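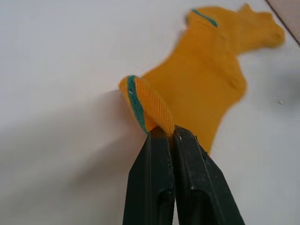 Station 2: sock held at the cuff between the gripper fingers.

Jedarwood College Robotics Club
Zekach Project (Laundry Handling) — Safety and Readiness Inspection, with Comments
Date of inspection: July 14, 2022
Inspected by: Shewit Zeleke, Technical Safety Officer
Received for the club by: Gilles Pruvost, Supervising Tutor
Equipment register no.: 3813

Purpose of inspection

The project team has asked for permission to run the two-arm station at the October open evening. This inspection covers the work table, both arms and grippers, the stop circuit, the wiring, the textile samples and the conduct of students at the station. Each item is marked Satisfactory, Attention or Not Met. Items marked Attention may be corrected by the team and signed off by the Supervising Tutor. Items marked Not Met require a further visit.

Section A. Work table and surroundings

A1. Table stable, level and locked in position. Satisfactory.

A2. Surface free of sharp edges and raised joints. Satisfactory.
Comment: The seam between the table panels was checked by hand along its full length and is flush.

A3. Surface clean. Attention.
Comment: There are scuff marks and small specks on the white surface. They present no hazard, but the team reports that marks of this kind have upset the sock detection on two earlier runs. The table should be wiped down before each session and this entered in the log.

A4. Floor marking in place on all open sides. Not Met.
Comment: The tape on the side nearest the door has lifted and a length of it is missing. The marked distance must be 1000 mm from the table edge. It is to be relaid in full and not patched.

A5. Students and visitors outside the marking while the arms are powered. Attention.
Comment: Persons were seen standing close to the table edge while an arm was in motion. Only the named operator may stand within the marking, and then only with the stop button in hand. This was raised with the group during the visit.

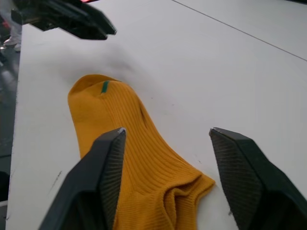 Page 2

Section B. Arms and grippers

B1. Arms firmly bolted, no play at the base. Satisfactory.

B2. Gripper fingers free of cracks and loose parts. Satisfactory, with comment.
Comment: Light wear was found, including small pale marks at the fingertips. The fingers remain fit for use. The team should keep one spare pair ready and should replace any finger on which the wear can be felt as a rough edge.

B3. Grip pads secure. Satisfactory.
Comment: The textured pads on the inner faces were pulled gently by hand and did not move. Pads are to be checked weekly during term.

B4. Speed limit set in software and confirmed on the machine. Attention.
Comment: The limit for demonstrations is 400 mm per second. The setting was correct on one arm. On the other it had been raised for a trial and not returned. It was corrected during the inspection. A line has been added to the start-up sheet requiring the operator to read the value aloud to a second student.

B5. Arms kept apart when sharing the table. Attention.
Comment: The project uses one arm to work on the sock while the other waits above the table. The waiting position is at present chosen by whoever is operating. A fixed waiting position should be agreed and saved under a clear name. The Supervising Tutor has asked that the Vusten control program refuse to start unless the second arm is in that position.

B6. Grip released on loss of power, or safe method of release displayed. Satisfactory.
Comment: Release instructions are posted at the station. The print is small and should be enlarged before October.

Section C. Stop circuit and wiring

C1. Stop button within reach of the operator. Satisfactory.

C2. Stop button tested on each arm separately and on both together. Satisfactory.
Comment: All three tests were carried out in the presence of the inspector. Both arms came to rest without dropping.

C3. Cables clear of moving joints and walkways. Not Met.
Comment: The lead to the Pons power supply crosses the route to the store cupboard. A floor cover is to be fitted, or the supply moved to the wall side.

C4. Portable appliance labels current. Satisfactory.

Section D. Textile samples

D1. Samples clean, dry and free of pins, tags and loose threads. Satisfactory.
Comment: The inspection was carried out with the mustard-yellow sock with green trim. The team has chosen it for its ribbed knit, and for its colour, which the cameras pick out well from the white table. The same requirements apply to any garment brought in from home.

D2. Samples placed on and taken from the table only when the arms are paused. Attention.
Comment: The rule is known to the students but is not always followed when a sock has to be straightened between attempts. Straightening by hand counts as placing. The arms must be paused.

D3. No clothing to be handled by the arms while worn. Satisfactory.

Section E. Conduct and records

E1. Named operator and second student recorded for each session. Satisfactory.

E2. Long hair tied back, lanyards removed, sleeves secured. Satisfactory.

E3. Session log complete. Attention.
Comment: Entries are made regularly but failed grasps are recorded inconsistently. For the purposes of this inspection the log need only show faults, stops and contacts. The club may keep its grasp results in a separate book — this would make both records easier to read.

E4. First aid kit and nearest telephone known to all members. Satisfactory.

Outcome

Permission for the open evening is withheld until items A4 and C3 have been corrected and seen by the inspector. Ordinary club sessions may continue in the meantime with the Supervising Tutor present in the room. All items marked Attention are to be signed off before the further visit is requested.

Signed: S. Zeleke
Received: G. Pruvost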